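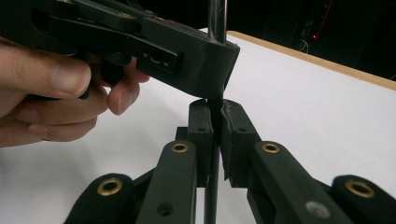
Annick Poirier's view, by message first thing, was that we should stop arguing about pad material until we know how much of the slip comes from the linkage. She thinks the Estow pads are fine and the pivots are the problem. I don't fully agree but it is a cheap thing to check, so I put the pad order on hold and spent the day on pivots.

Tue 5 December

Grippers on the bench: the two-finger with the Tridunton linkage, black plastic arms, brass grommets in the pivots. Same one we have been using since September. The Akyol unit is still in its box until I find the right connector for it. The hand-held tool is out as well, so that both can be tried on the same thin rod.

Play at the fingertips. Closed the jaws on the rod at the lowest force setting and pushed the right pad sideways with a finger. It moves more than I would like. Did the same on the left and it moves less. Swapped the grommets between the inner right and inner left links and the play stayed on the right, so it is the hole in the link that has opened up and the grommet is OK. Half a point to Annick.

Printed a new inner right link over lunch, hole 3 percent undersize, then reamed to fit. Play on the right is now the same as the left by feel. I have no number for this. The dial indicator is in the other building and I want it back before anybody trusts "by feel".

Grip cycles. Ran 99 open/close cycles on the rod with the old link before taking it off, and 99 with the new one. I meant to do 100 and started the counter at one instead of zero. Old link: rod tilted enough to see in the last part of the run and I had to straighten it twice. New link: did not have to touch it. Pads were the same pair both times, wiped with alcohol before each run.

So the pads hold a thin rod well enough when the jaws close square. I still think they are too hard for anything smooth and round. Will try the glass tubes before I give that up.

Controller. The Butora board drops its first close command after it has been idle for a while. I timed it: fine at 30 seconds, drops it at 60. Sending a dummy position request first wakes it up. Put that in the startup script, commented, so please don't delete it as junk. The Tridunton controller does not do this, but it is slower to report that the jaws have stopped, and for thin parts that matters more to me. Staying with Butora for now.

Hand-held tool. Good for getting a feel for approach angles, tiring after half an hour. When I come in steeply from above I bump the object before the jaws are lined up. Shallower works better. Whoever uses it next, try both and write down which you prefer.

To do:
Get the dial indicator back.
Print a spare of each link, inner and outer, both sides.
Run 1,000 cycles overnight on the new link and measure the hole before and after.
Connector for the Akyol.
Answer Annick and tell her about the right link.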